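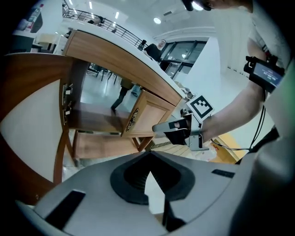 Datley Home Chore Kit, tested
Bernd Rieger
Thursday, March 6, 2025

The Datley kit is sold to firms that want to know whether a machine can take over light cleaning. It consists of one arm on a wheeled base, a two-finger gripper and a licence for the Clustberg control software. I ran it for 5 days on three chores: wiping a basin, emptying a waste bin and pushing chairs back under a table.

Wiping is the best of the three. On a flat counter the arm holds steady pressure and overlaps its strokes well. Inside a bowl it slows down sharply, and it leaves a band under the rim that has to be done by hand.
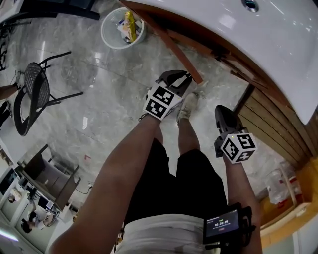
Bins are harder than basins. The software has to find the rim, judge how full the bin is and lift the liner without tipping it. A round white bin with a yellow snack packet sticking up out of it is an ordinary sight to a cleaner, but the Datley took the packet for part of the rim and closed on it. With the contents pressed down below the top, it lifted the liner cleanly in most runs. Tying the liner is not supported.

Chairs gave mixed results. Heavy ones with a solid back were moved squarely into place. Light ones with thin metal legs slid sideways on a polished floor, and the base then spent a long time lining up again.

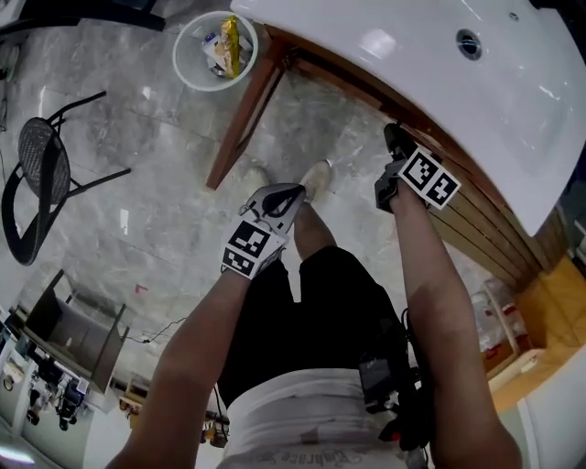 Reach is the other limit. The arm extends 80 cm from the base, enough for the front of a worktop and too little for the far corner of a deep one. The older Vörös arm reaches further but is noisier, and its fingers mark soft plastic.

Set-up took 3 hours, most of it spent on calibration. The manual runs to 233 pages and puts the emergency stop procedure near the back. Ikent, the distributor, has promised a shorter guide in April. 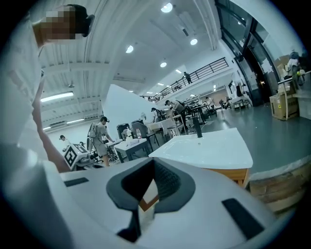

White basin with tall black tap, on a light wooden cabinet.

Verdict: usable for wiping flat surfaces under supervision. For bins and chairs, a person is still quicker. I would not buy the kit for a shop floor until the gripper can handle a full bin and tie the liner.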